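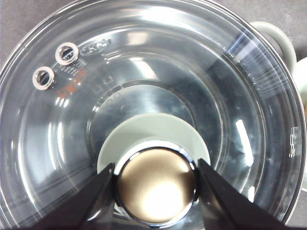
Wrist cam, fingers on the knob. Clear container, clear everything.

Project log, student manipulation project, March 21, 2020. Thread on the wrist camera data and why the round metal knob is the worst object in our kitchen set. Code name for the pipeline is Flirnent. Posts in order.

1/ Task definition: gripper approaches from above, closes on the knob, lifts. Parallel fingers, wrist camera looking down between them. No depth sensor on the wrist this term. The old one was returning holes on anything transparent, so we pulled it and went RGB only.

2/ The knob itself is an easy grasp. Domed, symmetric about the vertical axis, so wrist yaw doesn't matter. The only things to get right are x, y and closing height. A person would call this the easy one in the set.

3/ Perception is where it goes wrong. The dome has a bright highlight on it and a chrome ring around it. The ring is highly reflective. As the fingers come down, the reflection moves, and the first segmentation model counted part of the reflection as finger and part of the finger as knob.

4/ Then the walls. Stepped rings, each one bending the light into another band of silver or gray. An edge detector finds circles all the way out to the rim. Our circle fit was picking a wall step as the knob boundary and reporting a radius far too large, with high confidence.

5/ Fix for that, for now: ignore the walls and look for the pale gray-green disc first. It is matte and hardly changes under our lights. Fit the disc, restrict the search to a window inside it, then look for the ring. Crude, but it is nine lines and it runs on the lab laptop.

6/ Dataset so far: 1773 labeled wrist frames. 253 of those are of clear objects. The rest are mugs, boxes, cans and the spoon set from the September build. The imbalance shows in the numbers and we are not going to pretend otherwise in the report.

7/ Labeling rule we settled on after arguing: the mask covers the physical object only. Highlights on the knob are knob. Reflections of the knob in the wall are wall. Reflections of the fingers in the chrome ring are knob. Write that down before you label anything, or you will relabel it. We relabeled 200 frames.

8/ Embossed logo, scale markings and the orange-red print are all labeled as container. Someone on the team wanted a text class. Most of it is unreadable at this angle, and the planner has no use for it.

9/ Controller side. Closing on a fixed width works for the cans. For the knob we switched to closing until motor current passes a threshold, then hold. The Mamari driver board reports current, but filtered, with enough lag that the fingers squeeze harder than commanded. Lowered the closing speed instead of fighting the filter.

10/ Fingertips are the stock hard ones. Two of us want rubber pads. Against: pads change the finger outline in the camera, and every frame we have was labeled with bare black tips. Decision postponed until the baseline is in.

11/ Centering. If the knob is off center between the fingers, one side touches first and pushes. On a light can the can moves and it sorts itself out. On something heavier the arm flexes, and the camera flexes with it, so the image says centered when the joints say otherwise. We log both now.

12/ Things tried and dropped: polarizing film over the lens (lost too much light), a ring light (added a second highlight, same shape as the knob), averaging frames during the approach (blurs the fingers).

13/ Not tried yet: training on crops only, and a two-stage approach with a stop at a fixed height for a second look. The second one is cheap. The Lornar planner already supports a waypoint there.

14/ Round objects are one of the categories at the Kekana student round, and clear containers are allowed under the rules as we read them. If another team reads them differently, send us the paragraph number.

15/ Label guide goes up once the typos are out. Weights stay put until the split is redone, the current one has near-duplicate frames on both sides.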